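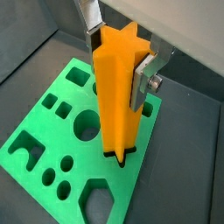
Fiche de contrôle périodique – jeux d'encastrement et boîtes à formes

Structure : halte-garderie Les Tilleuls, site de Gisance
Secteur : salle d'éveil, grande section
Référente matériel : Rochelle Lindqvist
Contrôle effectué par : Veikko Väisänen
Date : 26 février 2022
Fournisseur habituel : Ferrand, matériel éducatif

Objet du contrôle

La présente fiche concerne les planches perforées, les boîtes à formes et les pièces à encastrer mises à la disposition des enfants. Elle ne couvre ni les puzzles à boutons, ni les jeux de construction, qui relèvent d'une fiche distincte. Les observations sont portées à la suite de chaque point, avec l'une des mentions suivantes : conforme, à surveiller, non conforme, sans objet.

Le contrôle est réalisé hors présence des enfants, sur une table dégagée et sous éclairage direct. Les pièces sont examinées après nettoyage et séchage complet.

1. Planches et supports perforés

1.1 La planche repose à plat et ne bascule pas lorsqu'on appuie sur un angle.
Mention : conforme.

1.2 Les bords extérieurs sont lisses au toucher sur tout le pourtour.
Mention : à surveiller.
Commentaire : légère rugosité sur un petit côté de la planche verte, perceptible au doigt, sans éclat ni arête coupante. Repasser au prochain contrôle. Il n'est pas demandé de ponçage à ce stade.

1.3 Le contour intérieur de chaque découpe ne présente ni bavure ni fissure.
Mention : conforme.
Commentaire : les angles rentrants de la découpe en étoile ont été vérifiés un par un. C'est à cet endroit que la planche précédente s'était fendue au mois de septembre. Aucun début de fissure relevé cette fois.

1.4 Aucune découpe ne permet le coincement d'un doigt d'enfant.
Mention : conforme.
Commentaire : contrôle au calibre articulé. Les petites découpes carrées ont fait l'objet d'une double mesure, à la demande de la référente. Les deux relevés concordent.

1.5 La teinte est uniforme et ne se transfère pas sur un linge blanc humide.
Mention : conforme.

2. Pièces à encastrer

2.1 Chaque pièce passe librement dans la découpe correspondante, sans forcer, dans toutes les orientations prévues.
Mention : à surveiller.
Commentaire : l'étoile orange entre correctement lorsqu'elle est présentée bien verticale. Inclinée, elle accroche à mi-course et il faut la redresser pour la dégager. Ce comportement est habituel pour cette forme et ne constitue pas un défaut. L'équipe est toutefois invitée à accompagner les plus jeunes, qui ont tendance à taper dessus avec la paume.

2.2 Aucune pièce ne passe dans une découpe qui ne lui est pas destinée.
Mention : non conforme.
Commentaire : un petit cylindre provenant d'un autre jeu a été retrouvé dans le bac. Il traverse la grande découpe ronde sans résistance. La pièce a été retirée et remise dans sa boîte d'origine. Rappel a été fait de ne pas mélanger les séries au moment du rangement.

2.3 Les arêtes longues des prismes sont adoucies et ne marquent pas la peau à la pression.
Mention : conforme.

2.4 Les pointes des pièces en étoile sont intactes.
Mention : conforme.
Commentaire : toute pointe émoussée, ébréchée ou mordillée entraîne le retrait immédiat de la pièce, y compris lorsque celle-ci reste utilisable. Il n'y a pas lieu d'attendre le contrôle suivant.

2.5 Aucune pièce n'entre entièrement dans le cylindre d'essai pour petits éléments.
Mention : conforme.
Commentaire : essai mené sur 13 pièces, sans compression, dans toutes les positions. Le cylindre d'essai est rangé dans l'armoire de la référente et doit y être rapporté le jour même.

2.6 Les pièces sont complètes au regard de l'inventaire collé au fond du bac.
Mention : non conforme.
Commentaire : trois pièces manquantes, à savoir un triangle et deux petits carrés. Recherche faite sous les meubles bas et derrière le radiateur, sans résultat. Demande de remplacement adressée à Ferrand. Dans l'attente, la planche reste en service : l'absence de ces pièces n'affecte pas la sécurité.

3. Hygiène et entretien

3.1 Les pièces sont lavées à l'eau tiède savonneuse, rincées et séchées à l'air.
Mention : conforme.

3.2 L'intérieur des découpes est exempt de dépôt.
Mention : à surveiller.
Commentaire : un reste de pâte à modeler a été retiré d'un angle au moyen d'un bâtonnet en bois. L'usage d'un outil métallique est proscrit, car il raye le contour. Il est rappelé que la pâte à modeler et les jeux d'encastrement ne doivent pas être sortis sur la même table.

3.3 Le produit désinfectant est celui de la liste en vigueur et le temps de contact est respecté.
Mention : conforme.
Commentaire : temps de contact de cinq minutes, puis rinçage. Le flacon entamé ne portait pas de date d'ouverture. Une étiquette a été apposée.

3.4 Le registre de nettoyage est tenu à jour.
Mention : non conforme.
Commentaire : cinq lignes non signées. Les agents concernés ont été informés. Les signatures ne sont pas régularisées après coup : la ligne reste vide et la présente fiche en fait état.

4. Rangement et accès

4.1 Le bac de rangement est muni d'un couvercle léger, sans système de verrouillage.
Mention : conforme.

4.2 Les planches sont rangées à plat, à hauteur d'enfant, sans charge posée dessus.
Mention : non conforme.
Commentaire : la planche était stockée sur chant derrière le meuble à livres, position dans laquelle elle peut glisser. Elle a été replacée sur l'étagère basse. Un tapis antidérapant est à prévoir – la chute d'un tapis découpé reste disponible en réserve et suffirait.

4.3 La notice et la fiche d'identification du fabricant sont conservées.
Mention : à surveiller.
Commentaire : notice présente, page de garde détachée. Copie à demander au site de Nosance, qui dispose du même modèle.

4.4 L'espace de jeu au sol permet à chaque enfant de s'asseoir sans gêner le passage.
Mention : conforme.

5. Suites à donner

Remplacement des pièces manquantes : demande en cours. Responsable : Rochelle Lindqvist.

Pose du tapis antidérapant sur l'étagère basse : à réaliser avant la prochaine ouverture de la salle. Responsable : Veikko Väisänen.

Rappel à l'équipe sur la séparation des séries et la tenue du registre : à inscrire à l'ordre du jour de la prochaine réunion de section.

Nouvel examen du bord rugueux (point 1.2) : lors du prochain contrôle périodique, ou sans délai en cas de signalement. Si la rugosité s'étend, la planche est retirée et remplacée par le modèle Derkcombe tenu en réserve.

Copie de la notice : à classer dans le dossier matériel, intercalaire « jeux d'éveil ».

Avis du contrôleur

Maintien en service autorisé, sous réserve des suites ci-dessus. Les points non conformes 2.2 et 4.2 ont été corrigés pendant le contrôle. Les points 2.6 et 3.4 restent ouverts.

Observation de la référente : les parents de la section apportent parfois des pièces de jeux personnels dans les poches des enfants. Il serait utile d'ajouter une phrase à ce sujet dans le livret d'accueil. En attendant, un tri rapide du bac est à effectuer chaque soir par l'agent de fermeture.

Fiche établie en deux exemplaires, l'un conservé au bureau de direction, l'autre placé dans le classeur de la salle.

Visa du contrôleur : V. Väisänen
Visa de la référente : R. Lindqvist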